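Coffee table

A coffee table is a low table which is placed in a sitting room, usually in front of a sofa. People use it for drinks, magazines and small things of daily life. In some regions it is also called a cocktail table.

History

Low tables were known in many countries long before the name appeared. In Europe the earlier tea tables were higher, because guests sat on upright chairs. When sofas became lower, the tables followed them. Some makers simply cut the legs of an older table — a practice that collectors do not like.
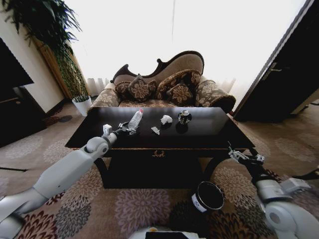 In the town of Hovstead the workshop Olszewski made low tables for the local market. Its order book contains 3294 entries, of which 1308 are for tables with curved legs. The historian Irena Kwiatkowski divides them into four types according to the shape of the top. The book is kept in the Cerness museum and is shown to visitors every October.

Size and care

The top is commonly at the same height as the sofa seat, or a little lower. Polished surfaces should be cleaned with a soft cloth. Hot cups can leave white rings in the finish, and coasters are recommended.

See also: End table, Nesting tables, Tea table

Last changed 7/30/25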